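30 August 2019
By Ciarán Dolan

Print | E-mail this page

Teresa Kalinowski clears out other people's kitchen drawers for a living. She started Foltard six years ago with one van and now takes on 42 homes a year, most of them within a short drive of her own.

She begins every job the same way, by emptying one drawer onto a dark cloth.

"On a pale counter you lose the small stuff," she said. "On black you see it all, and you see the lint too, so you know when the cloth needs a shake."

The first drawer is always a mix. "Food, packaging, something for washing up, something that belongs to a kid. People apologize for it. I tell them mine was the same in May."

She asks clients to handle each thing once and say which room it goes to. Fruit goes back to the bowl first. Small boxes are opened before anyone decides on them, a rule she made after throwing out a client's spare keys.

"I paid the locksmith," she said. "It was fair."

A full kitchen takes her roughly 6 hours. She won't sell containers, though she gets asked. "Use the jars you have. If you still need a box in a month, go buy one."

We use cookies to improve your visit. By continuing you accept our cookie policy.
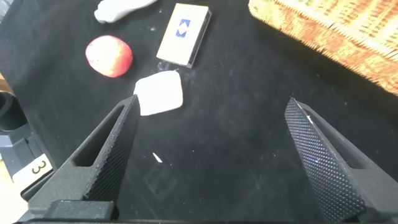

What she keeps in her own drawers

"Scissors, string, tape and a pencil," Kalinowski said. "The tape is usually missing."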